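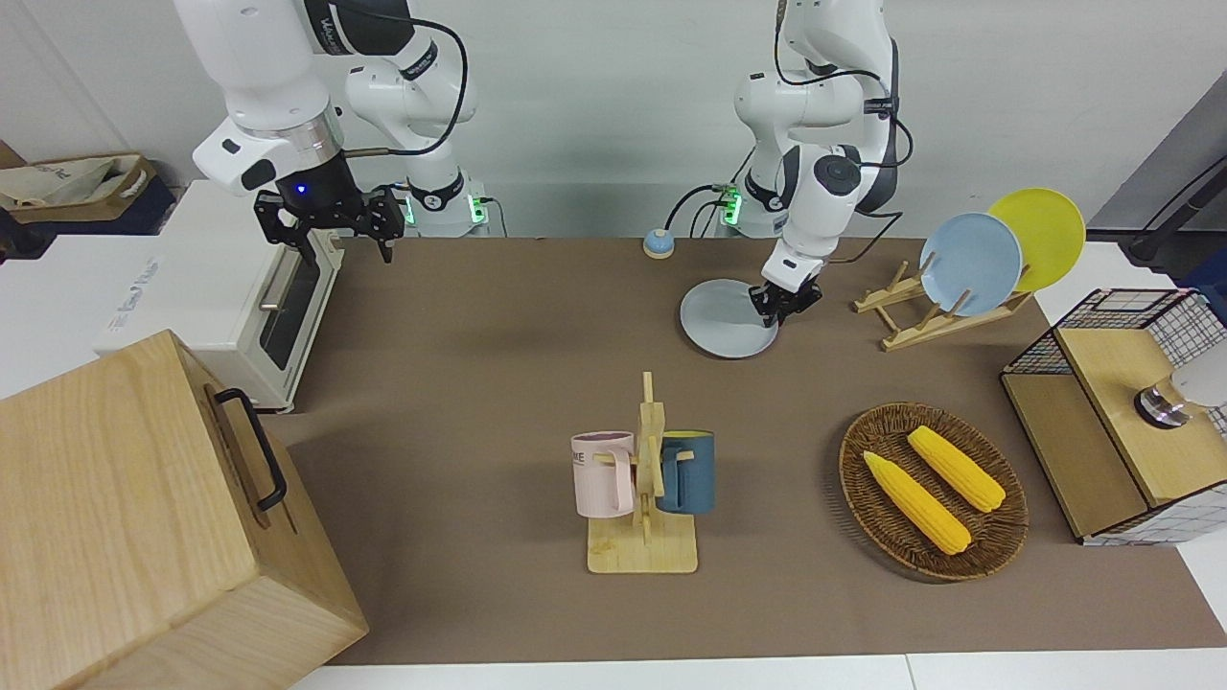

Carleen Mudgway wrote in to say that the cast list on this site doesn't match the opening credits, and that at least two of the actors in the Meditz family have been playing their parts longer than we gave them credit for. She was right on both points. The list has been corrected, and the questions below have been updated to go with it.

Meditz: Frequently Asked Questions

What is Meditz?

Meditz is a daily television drama about two families, the Meditzes and the Šindelářs, who own competing bakeries on the same street. It airs on Cena and is made by Fiso Pictures.

How many episodes are there?

There were 1,371 at the last update of this page. The count includes the two-part wedding, which Cena lists as one episode on its own schedule. If your number is one lower than ours, that is the reason.

When is it on?

New episodes air at 10 p.m. on weeknights. The repeat goes out the next morning, with a few minutes trimmed from it. The recap at the start is usually what gets cut, but some short scenes go too, so record the evening showing if you want the full version.

Where should a new viewer start?

Most people start at episode 391. The story jumps ahead six years at that point, several parts are recast, and the old bakery fire plot is finished. You will miss how Ilse and Viktor met, but the characters talk about it often enough that you can follow along.

If you want to start from the beginning, be aware that the first 70 episodes were made on a smaller budget and the sound is uneven. The street was also a different set back then. The Šindelář shop is on the left in those episodes and on the right in everything after.

Why was the part of Ilse recast?

The first actress left when her contract ran out and went back to stage work. Fiso has never given any other reason. We get a lot of email claiming there was a fight on set, and we don't print it.

Is the second Ilse supposed to be a different person?

No. There was a storyline in which Viktor suspected she was an impostor, and it ran for several weeks before being dropped. The writers never gave it a proper ending. In the story as it stands now, she is the same Ilse.
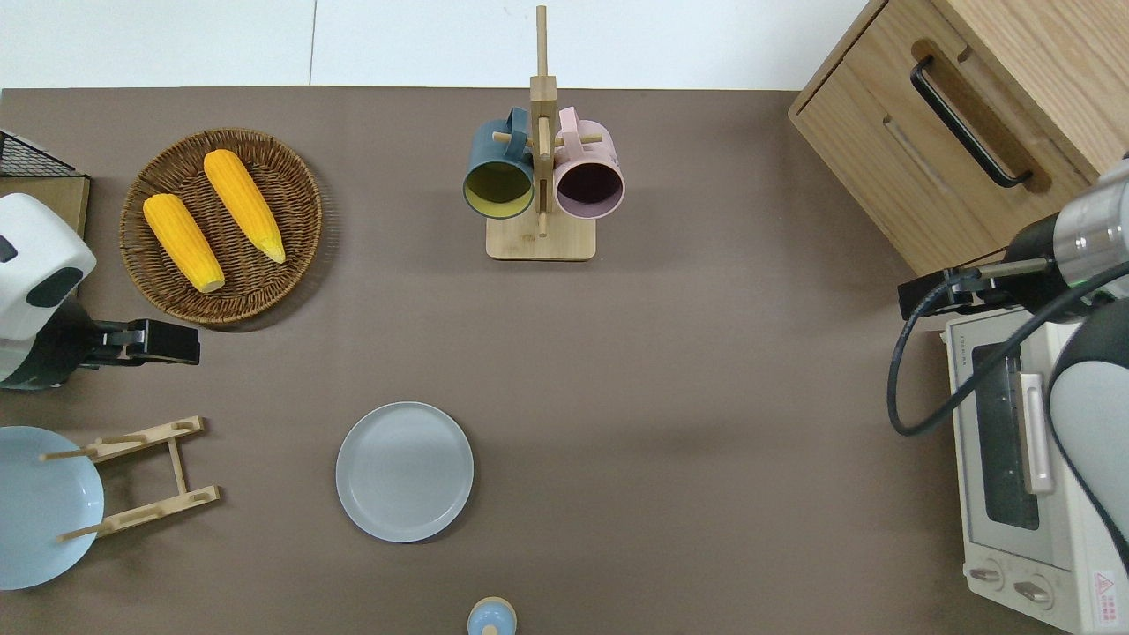 The twins are a separate case. Both are played by one actress, and have been since they came back from boarding school. Before that they were played by two sisters, who are credited together in the older episodes.

Do the actors use their own voices?

In the current episodes, yes. Some of the early ones were dubbed afterward, and Grandmother Šindelář had three different voices in her first season. The later actress kept the accent from the third.

Who sings the theme song?

The singer isn't named in the credits. We asked Fiso and were told that it was a studio recording bought along with the music. The longer version with the second verse has only been used over the closing credits of the wedding.

Can I write to a cast member?

Send letters to Cena with the actor's name on the envelope. Replies are slow – three months is normal – and not every actor answers. Please don't send food or anything breakable. We can't forward mail, and we don't have home addresses or phone numbers.

Is the show ending?

It is renewed through November. Nothing has been announced past that. The rumor about a final season came from an interview in which one actor said he was leaving, and he was talking about his own part.

How do I report a mistake?

Use the contact form and include the episode number. Corrections without one take a lot longer to check.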